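Course Home Syllabus Notes Problem Sets Shop Hours Contact

Introduction to Furniture Design
Notes for Unit 4: Why Chairs Stand Up (and Why They Stop)
Instructor: Nithin Rajan
Revised 06/08/2020

Welcome back! Last unit was all about the body: seat height, the angle of the back, where your elbows want to go. Now we get to my favorite part of the course, the joints. A chair looks like a quiet object, but the loads on it are wild. People drop onto it, tip it back, drag it sideways with someone still on it, and stand on it to change a light bulb. Tables have an easy life by comparison.

1. What a chair is up against

Start with the simplest case. Somebody sits down gently in the middle of the seat and stays there. The weight goes down through the seat, into the rails, into the legs, and into the floor. Each leg is being squeezed along its length, and almost any material is good at that. You could make the legs very thin and the chair would hold.

Now lean back. The front legs get lighter, the back legs get heavier, and the whole base wants to fold over like a cardboard box with no bottom. Engineers call this racking, and it is what kills chairs. The force that does the damage is sideways, and it acts at the floor while the joint that has to resist it is up at the seat. The leg is a lever. A longer leg means a longer lever and more twist at the joint.

Try this at home: take a shoebox, remove the lid, and push on one corner. It goes out of square right away. Put the lid on and push again. Big difference! The lid is doing the job that a seat panel, a set of corner blocks, or a diagonal brace does in a chair.

2. Three ways to fight racking

Stretchers. These are the bars that run between the legs down near the floor. They shorten the lever, so the joint at the top has less to do. Look at old kitchen chairs and you will find stretchers everywhere, often two on each side. They are cheap, they work, and they get kicked for decades without complaint.

Deep rails. If you want a clean look with no stretchers, the rail under the seat has to get taller. A joint's stiffness depends a great deal on how tall the contact is between rail and leg. Going a little deeper on the rail buys you far more than going thicker. Students always want to add thickness first. Please try depth first and see how it feels.

Diagonals. A square can turn into a leaning diamond without any of its sides changing length. A triangle can't. Run a diagonal across your square and you now have two triangles, and the shape is locked in its own plane. Run both diagonals and it is locked nicely in either direction even if the members are slim. Gates, bridges, shelving units and tents all use this. Under a seat the diagonals also hold up the middle of the panel, so you get two jobs from one set of ribs.

A word of caution on diagonals. A cross under the seat keeps the seat square as seen from above. It does nothing by itself to stop the legs from splaying. For that you still need a good joint where leg meets seat, and that brings us to sockets. 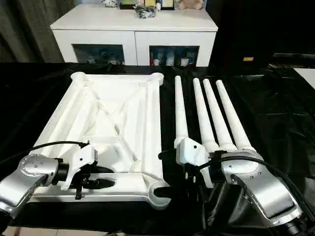

Fig. 4.1. Cross-ribbed base with corner sockets, four tapered legs alongside.

3. Socket joints

A socket joint is a post in a hole, and people have been making chairs this way for a very long time. The Windsor chair is the famous one. The leg goes up into a thick plank seat, and the plank does everything: it is the seat, the rail and the brace all in one. I love these chairs and could easily spend the whole term on them.

What makes a socket joint good?

Depth. The deeper the leg goes, the less it can rock. A shallow socket lets the leg pry against the rim, and the rim is usually the first thing to crack.

Fit. A loose fit moves a little with each sitting, and the movement makes it looser. You want to need a firm push, maybe a tap with a mallet. If you need to swing hard, back off before you split something.

A shoulder. A shoulder is a step on the leg where it goes from narrow to wide, and it sits flat against the seat. It stops the leg from driving in further under load, and it spreads the force over a ring. Taper alone can do the same job in wood, where a cone wedges tighter as you sit. Both are fine. Just know which one your design is counting on.

Grain. In wood, a round hole near the end of a board wants to split along the grain. Keep some distance from the edge. Printed parts have something a lot like grain, by the way: the layers pull apart more easily than they snap across, so think about which direction your part was built in before you decide where the load goes.

4. Splay and taper

Legs that lean outward give a wider footprint, so the chair is harder to tip. They also look lively, as if the chair is about to go somewhere. The price is that each leg now pushes outward at its foot and twists its socket all the time, even when the sitter is perfectly still. A small splay is plenty for most stools.

Taper saves weight where you don't need strength. The twist is greatest up at the joint and fades to almost nothing at the floor, so the leg can get slimmer on its way down. Lovely when looks and structure agree like that! Do watch the tips on soft floors, and round them over so they don't chip.

5. Reading and homework

Please read the Vinevov chapter on seat frames (in the course packet, pages 33 to 62). Skip the section on finishes for now. We come back to it once you have something worth finishing.

Then find a chair you are allowed to turn upside down. Sketch the underside, mark every joint, and draw an arrow wherever you think racking is being resisted. Write a paragraph on which joint you expect to fail first and what you would change. Ugly chairs are very welcome, and broken ones are the best of all.

Mesfin Gashaw is running the shop session for this unit and has good advice on cutting shoulders cleanly, so bring him your test pieces, including the bad ones.

Related notes
Unit 2: Seat Height and Posture
Unit 3: Backs, Arms and Angles
Unit 5: Glue, Screws and Knock-Down Fittings
Unit 6: Testing to Failure
Shop Handout: Marking and Drilling Angled Holes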